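vonomon-circle-faults

README, last touched in October

What you are getting

A set of episodes in which a robot arm was asked to put a block inside a circle and something went wrong. If you want the episodes where it went right, those live in the main Vonomon release and they are very pleasant to look at. These are the others.

The arm is a single one with a two-finger gripper, working over a whiteboard on a table. The circles are drawn by hand in marker, mostly by Carys Pugh, who has asked me to note that she was trained as a chemist. The blocks are painted wood.

The fault

For 16 sessions the success checker reported a pass on episodes where it should have reported nothing at all. The checker compares the block's position against a stored circle position. The stored position was read once, at startup, and kept in a file. When someone wiped the board and drew a new circle, the file was supposed to be rewritten. It was rewritten, into a folder that the checker did not read.

So the checker went on grading blocks against a circle that had been wiped off the board before lunch. The policy, trained nightly on whatever the checker liked, learned to put blocks where the old circle used to be. It got quite good at it. Our success curve for that stretch is the best one we have, and it was up on the wall until Trinity Kasprzak took it down.

The safety part

This would have stayed a bookkeeping story except that the old circle position for the last two sessions was close to the table's edge. Chasing it, the arm reached past its soft limit, the limit was ignored (separate bug, see Known problems), and the wrist came down hard on the rail of the board. The force cutoff tripped at 14 newtons as designed. The operator's hand was on the board at the time, redrawing. No injury. The rule about hands and powered arms was already printed on the wall, in a font I now understand to be too small.

What changed afterward

The circle is now detected from the image at the start of every episode. If detection fails, the episode does not start.
The checker writes the circle it used into the episode record, so you can see what it thought it was grading.
Redrawing is done with the arm parked and the enable switch off. The switch is logged.

Labels

Each episode has two labels. "auto" is what the old checker said. "human" is what a person said after looking at the last picture of the episode. Where they disagree, believe the human, except in the folder named todham, where the human was me at the end of a very long day and you should look for yourself.

A block counts as in if its whole base is inside the line. Touching the line is out.

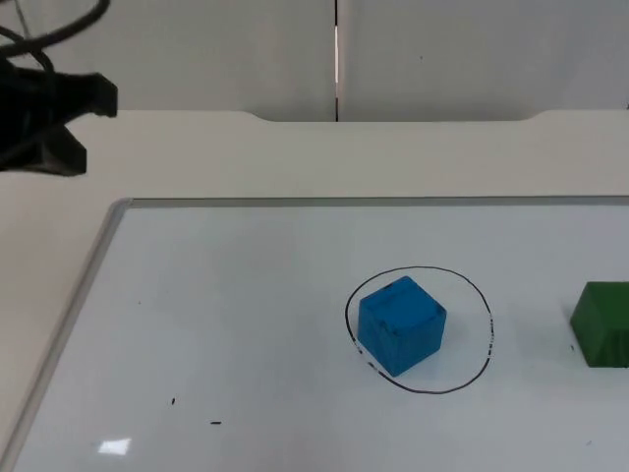

We argued over this rule for longer than I want to admit. Govindasamy's bench used "center of the block is inside," which is kinder to everybody, and any numbers you compare with theirs will need converting. There is a script for that in tools/. It works on their older files.

Size

2000 episodes total. Of these, 800 have both labels. The rest have "auto" only and should be treated as gossip.

Known problems

Soft limits were read in the wrong units before the October fix. Commanded positions from those sessions are real, the limits recorded next to them are not.
Marker lines fade, smear and get gaps. The new detector copes with most of that. It does not cope with a second circle left half wiped, and will pick whichever one it prefers.
Joint torque is missing from the session with the hard contact, the one session where you would want it. The logger shared a power strip with the fan.

Please don't

Train on "auto" labels. We did that already and can send you the curve.

Contact

Open an issue on the Zirkura tracker and tag it circle-faults. Carys reads them in the morning. I read them when she forwards them.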